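Workplace Interiors, Part Two
Session 7 handout: Exposed services, or what happens when the ceiling is left off
Tutor: Heikki Juntunen

Read this alongside your notes from the Odunen site visit. Bring both on 10 December 2024, with a pencil.

Most of you wrote in your visit reports that exposed pipework makes a room feel "honest" and "generous". I would like us to be more careful. A suspended ceiling costs money, and a great many rooms lose theirs at the last budget meeting. The word "industrial" is usually found afterwards. Batarik, whose brochure several of you quoted at length, sells the bare ceiling as a feature and charges a design fee for it. Ask what the fee is paying for.

Some claims you will meet, and what I make of them.

"It makes the room feel taller." Sometimes. Painting everything overhead white helps more than the missing tiles do, and a low bundle of pipes can undo the gain. Take your height to the underside of the lowest service. The height to the slab is the one the letting agent will give you.

"It makes maintenance easier." Easier to reach, yes, if there is a clear way to stand a ladder. The Flelell guide says nothing about what sits underneath, and desks do tend to stay where they are put.

"It is cheaper." Only if the trades are sloppy, and then you have to look at the result. Neat parallel runs take planning and labour. Somebody has to clean the tops of them too, and I have yet to see that in a costing.
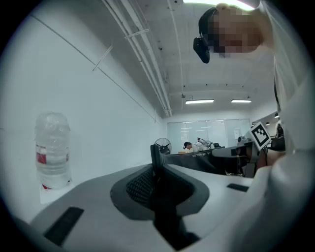
Fig. 1. White services on a white ceiling, with hanging fluorescent fittings further back. Note the dark line against the wall.

White on white is the standard trick for making services recede, and on the whole I accept it for the pipes. It does very little for anything left dark. A single thin cable on a plain wall draws the eye more than a whole bundle of white conduit overhead, and it is the sort of thing that gets added long after the designer has gone home. Your drawings should say where later cables are to run. If they don't, someone will choose the shortest way.

Lighting deserves the same suspicion. Vörös recommend hanging fittings below the services to avoid shadows, which is sound as far as it goes. They are less forthcoming on glare. Sit down in the chair before you judge a light, then look up.

Sound we leave until May. For now, do not write "good acoustics" about any room with a hard ceiling unless you have a measurement to go with it.

Task for next week
Choose one room you use often. Sketch the ceiling on a single sheet, marking every run and every fitting. Add 12 lines of criticism in your own words. The word "honest" may not appear.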